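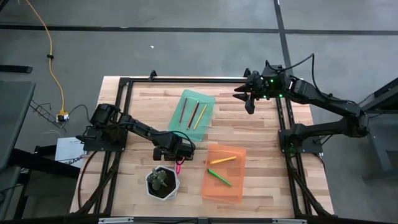

Two arms over a butcher-block top, with pencils in the green and orange trays.

Home | Tips | Workshop | Kitchen | Storage | Reviews | Ask

Workshop > Benches and worktops > Living with a two-arm bench kit

Tips for setting up and using the Lykkegaard two-arm bench kit

By Razia Marwat

The Lykkegaard kit comes as a frame, two arms, two grippers and a box of fittings. You supply the top, the trays and the patience. I have had mine since November and use it mostly for sorting small things: pencils, pens, paintbrushes, the odd screwdriver. These are the notes I would have liked on the first evening.

Putting the frame together

Build it on the floor where it is going to stay. Leave every corner bolt finger-tight until the top is in, then go round twice with the key. I did it the other way and had to undo two corners.

Mark the floor with black tape before you start. When the frame gets nudged you can push it back to the line and the saved positions still work.

The arms need a stiff frame more than a heavy one. If a corner rocks, the gripper will land in a different place each time, and no amount of fiddling with the software will cure that.

The top

Butcher block is a good choice. It stays flat, and a dropped pencil doesn't bounce far. Oil it thinly and leave it overnight before any tray goes on. A thick coat stays tacky and picks up pencil dust.

Trays

Use shallow plastic trays with rounded corners, in colours you can tell apart from across the room. Mine are see-through green and orange. They came from Trukum and were cheap enough to buy spares.

A light tray will slide when a gripper catches the rim. Two dots of reusable putty underneath will hold it. Wash trays in warm soapy water and dry them with a soft cloth — kitchen roll leaves fluff.

Don't fill them. Two or three pencils in a tray are picked up far more reliably than a heap, and laying them so that they don't cross helps as well.

Cables

Let each arm reach as far as it will go in every direction before you tie anything down. The cable needs a loose loop at the wrist and another at the elbow. Tie it tight and it will pull on the plug, which I learned at the cost of a connector.

Run the extension lead round the back or along a wall, never where you walk. A bright yellow one is easier to see.

Plants and mugs

I like a small succulent on the bench, in a heavy pot with flat sides that won't roll if it is knocked. Keep it near the edge and water it at the sink. Mugs belong on another table altogether.

Cleaning

Wipe the fingers of the grippers with a barely damp cloth once a week, with the power off. Graphite makes them slippery. Brush shavings off the top and don't blow them, as they go straight into the joints.

Is it worth buying?

The kit was 1793 with both arms, and a spare pair of fingers was another 60. Faltum sells a single-arm version of much the same thing, and Fesura will do the frame alone for 226 if you already own arms. For sorting pencils, one arm would do. The second earns its place when you want to work at both ends of the bench without moving everything.

Good points: solid frame, clear labels on the cables, spare bolts in the bag. Bad points: the manual is thin, the key supplied is soft and rounds off quickly, and the arms are slow until you change the default speed — page 14 of the manual, in small print.

Contact us | Copyright Workshop and Home Tips | Back to top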